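Talks > Past evenings > Speaker notes: The bed is the biggest table you own

Programme Speakers Notes and handouts Getting here Contact

Speaker notes: The bed is the biggest table you own

(Twenty minutes if I behave myself, slides on the clicker. Water on the lectern BEFORE I start, please, Ka-ming.)

Opening

Hello everyone, thanks for coming out. I'm Yiğit Eren and I've been helping people get their bedrooms back in order for a good while now, mostly in small flats, mostly people who have just moved in or are just about to move out. Wait for the latecomers to sit down. Ask who made their bed this morning. Hands up. Ask who made it because they were coming to a talk about bedrooms (there's always one).

Right, so tonight is about the bed. I don't mean sleeping on it, I'm no use to you there. I mean the bed as a place to do things: folding, sorting, laying out what goes in the case, matching up socks. Most of us haven't got a utility room. I grew up in a flat where the ironing, the homework and my aunt's dressmaking all happened on one double bed, and I still think it's the best worktop in any home, provided you look after it.

Tell the duvet cover story here if they seem friendly. Keep it short! Last time it ate four minutes.

Part one: where the bed goes 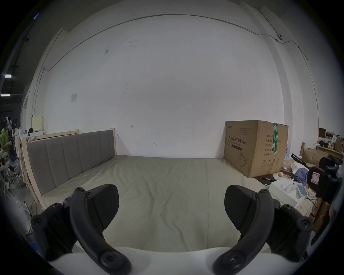

I get asked about walls more than anything else. Should the bed stand in the middle with room to walk round, or should you shove it up against the side? In a small room I say shove it, every time. You lose a side to climb out of and you gain a stretch of floor, and when you're folding you get a back edge so nothing slides off and disappears. Look how the long wall does that job on this one, with the padded headboard closing off the left end as well. Two sides shut, and your piles stay put. The price you pay is making the thing. Reaching over to tuck in the far side is a pain, and I do it kneeling on the mattress like a child. If you've got a bad back, pull the bed out a hand's width on sheet day and push it in again after.

While we're on walls: they get marked. Scuffs come with a bed that touches one, and I'd sooner you knew that going in. A damp cloth and a bit of patience will shift plenty of them. Try a hidden corner first, particularly in a rented place, and don't go at matt paint with a scrubbing sponge or you'll get a shiny patch that's worse than the scuff. I learned that in my own hallway one July.

Cables. Run them high or run them low, but don't let them trail across the pillow end. If you look near the top of the wall in the picture, there's a thin grey one up there well clear of the bedding, and that suits me fine.

Pause for questions about walls. Someone will ask about radiators. Answer: leave a gap.

Part two: clearing the top

This is my only real rule tonight. Before you sort anything, the bed has to be clear and the sheet pulled roughly flat. I said roughly. I'm not asking for hotel corners. Wrinkles are fine, a bed is for living on, but a great bunched-up ridge in the middle will tip every pile you make.

Then work in one direction. I go from the headboard down: things to keep at the top, things to wash at the foot, and the don't-knows in the middle where I can't pretend I haven't seen them. Ka-ming Yip, who is running the slides for me, does it the other way up and we've agreed not to discuss it.

(Wave at Ka-ming.)

A plain sheet helps more than you'd think. Pale or soft colours, no busy pattern, and you can spot a stray black sock straight away. I used to own a sheet with 200 tiny sailing boats on it and I lost everything on that sheet. Buttons, earrings, a bus pass.

Next slide: same bed, seen with the box beside it. Point at the box and read out the bit about masks, it's a medical mask carton. Big boxes like this end up next to beds all over the place, and they're sturdy, they stack, and people keep them for years. I've got no quarrel with a box. But do write on it what's inside, in thick pen, on the side that faces the room, or everybody will go on believing the printing. There's an umbrella symbol low down on the front too, meaning keep it dry, and I'd say that goes for any cardboard you store your jumpers in. 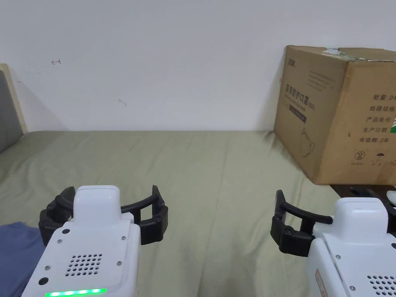 Part three: boxes, bags and the stuff with no home

Give every box by the bed a leaving date. Pencil it on the flap. Mine get 17 days, which is a silly number, but I remember it because it's silly. When the day comes, you open it up and put things away, or you pass them on.

Bags are worse than boxes as they slump and you can't see in. If you must use bags, stand them inside a box.

Ask the room: what's next to your bed right now? Let them talk, this is usually the best part of the evening. If it goes quiet, own up to mine (a fan heater, two lamps without bulbs, half a jigsaw).

Finish with handouts by the door, take one for a friend, and please stack your chairs on the left as you go out.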